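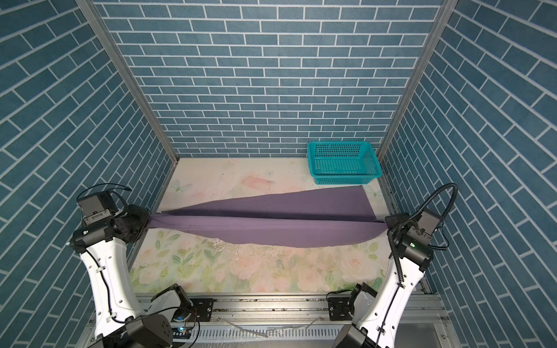

Gagnon, Equipment Planning Coordinator

Budget season, and I couldn't be happier! The two-arm cell at our Dirkodlow site holds a purple cloth stretched between its grippers, and fabric handling is where I'd like the next round of money to go. We've pencilled in a second pair of arms for June, plus 18 spare gripper pads and 5 metres of aluminium rail (Henitz quoted $333 for the lot of pads, freight included). Cable clips are cheap, so add plenty. If your team wants bench time on the new cell, send me your hours and any odd-coloured fabrics you'd like to try.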